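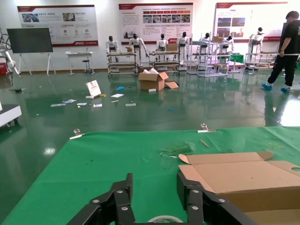
Nevzat Avcı objected last term that a goalkeeper's save percentage tells a club almost nothing until the quality of the shots is known, and the objection is a fair place to start Unit 3. A keeper who faces long-range efforts all afternoon will post a better figure than one behind a weak defense, whatever their ability. The rest of this handout deals with how to correct for that.

Unit 3. Measuring goalkeepers

Last updated: July

3.1 Terms

Shot on target: any attempt that would enter the goal without the keeper's action, including attempts blocked by a defender who is the last player on the line. Shots that hit the post and stay out are not on target.

Save percentage: saves divided by shots on target, times 100. Own goals are left out of both counts.

Post-shot expected goals (PSxG): the sum of scoring probabilities for all shots on target faced, worked out after the ball has left the foot. The model uses distance, angle, body part, and where the ball would have crossed the goal line. Penalties are kept in a separate column.

Goals prevented: PSxG minus goals conceded. A positive value means the keeper let in fewer than the model expected.

3.2 The Karkville data

The course file covers one league season for four clubs: Karkville, Zoven, Bayram, and Stakach. It holds 700 shots on target. Each row is one shot. Columns are match number, minute, defending club, keeper code, distance in yards, body part, PSxG value, and result (1 for goal, 0 for no goal). Rows with a missing distance should be kept for save percentage and dropped for any work that splits shots by range.

Bayram changed keepers in the winter break. Treat the two as separate cases. Do not pool them under the club name.
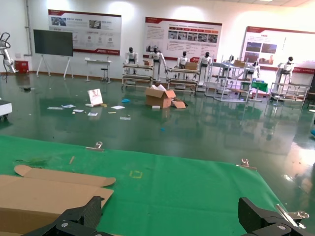
One reader of the earlier version asked why rebounds are counted as new shots, given that the keeper is often on the ground when the second attempt comes in. The model does not know the keeper's position. It gives the rebound the same value as a first shot from the same spot, and that value is too low for most real rebounds. Keepers who parry the ball back into play therefore look worse than they should on the second shot, though it can be argued that the parry itself was the error. For coursework, count rebounds and say so in a note under the table.

3.3 Worked case

The Zoven keeper faced 72 shots on target and saved 51 of them. Save percentage is 51 / 72 = 70.8. Goals conceded: 21. The PSxG column for the same rows adds up to 24.3, so goals prevented is 24.3 – 21 = 3.3.

The Stakach keeper has a higher save percentage over a similar number of shots, but goals prevented is below zero. Most of the attempts came from outside the penalty area. The two measures rank these keepers in opposite order, and the club reports quote only the first.

3.4 Sample size

A single season is a small sample. With 72 shots and a true save rate of 0.70, the standard error of the observed rate is the square root of (0.70 × 0.30 / 72), or 0.054. A range of two standard errors on each side runs from 0.59 to 0.81. Nearly every regular keeper falls inside it.

Use at least two seasons before ranking anyone. Where only one is available, give the range next to the figure.

3.5 Exercises

1. Compute save percentage and goals prevented for each keeper code in the file. Present both to one decimal place.

2. Split the Karkville rows at 18 yards and repeat the first exercise for each group. State how many rows were dropped for missing distance.

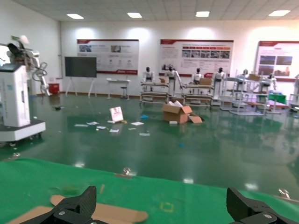 3. Compare the two Bayram keepers. Report the standard error for each save rate and say whether the ranges overlap.

4. Remove all rebounds (same match and defending club, same minute, consecutive rows) and recompute goals prevented. This rule will catch a few pairs that are not true rebounds – leave them in the removed set and mention it.

Work should be handed in as one table per exercise with the formula written out beneath it. Spreadsheet files are accepted if the formulas are still live in the cells. Unit 4 covers crosses and claims and uses a different file.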